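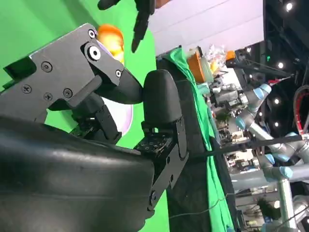

Gripper with its black padded fingers, robot arms behind

Are the arms at Prultgate costing anyone hours?
Travlow are trialling the same on our packing line and say jobs will "shift". Shift where?

Wayne Chan
Mine went from packing to clearing faults. Same pay, more standing about - and I get the blame when it stops. They promised 600 an hour. Ask to see the log, and get any new duties in writing before September.

Fidel Carrasco
depends on your manager tbh. ours lost 3 temps, no one else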